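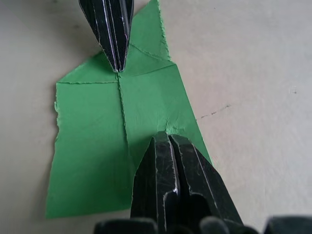

Paper Recycling in the Clakow School Buildings
Student project report, environmental studies
Feb 19, 2018

Background

The town of Clakow has 4 school buildings, and all of them put paper out for collection by the same hauler, Trustutberg. The schools pay for trash by weight but paper pickup is free, so every pound of paper that goes in the trash costs money. Our group wanted to find out how much paper was ending up in the wrong place and what kind of paper it was.

Method

We weighed the contents of the classroom trash cans and the blue paper bins in each building at the end of the school day. Food, plastic and anything wet was left out. Clean paper was sorted into white office paper, colored paper, newspaper and magazines, and cardboard. Weights were read from a luggage scale and written on a form, then typed into a spreadsheet. Over the whole study we weighed 1,523 pounds of paper.

We did not sort the bins in the kitchens or the main offices. The offices shred a lot of their paper and it goes out in closed bags.
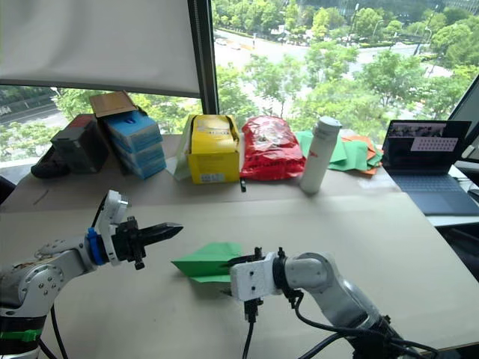 Does colored paper have to be kept apart from white paper?
Trustutberg takes both in the same bin and sorts them at its own plant. Dyed paper has to have the color removed before it can be used for white sheets, so most of it goes into lower grades such as boxboard.

Results

Of the paper we weighed, about 400 pounds came out of the trash cans. The rest was already in the blue bins. White office paper was the largest group in both places. Colored paper was a small part of the total, but more of it was in the trash than in the bins. Several teachers told us they thought it was not accepted.

The high school had the most paper overall. The two elementary buildings had the most cardboard, mainly from supply boxes that had not been flattened. Rooms where the blue bin stood next to the trash can had less paper in the trash than rooms where the bin was by the door.

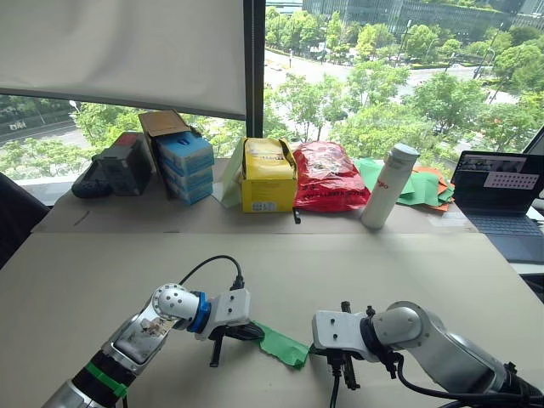
What happens to paper towels and tissues?
They go in the trash. The fibers are too short to be used again, and used towels are usually wet or dirty.

Problems with the study

The luggage scale was not accurate for very light bags, so we combined small bags from the same hallway. One form from the middle school was lost and that day is not in the totals.

Next steps

We have asked for 2,000 printed labels that list what can go in the blue bins, including colored paper. The labels would be put up in July while the classrooms are being cleaned. A second weighing in the fall would use the same form.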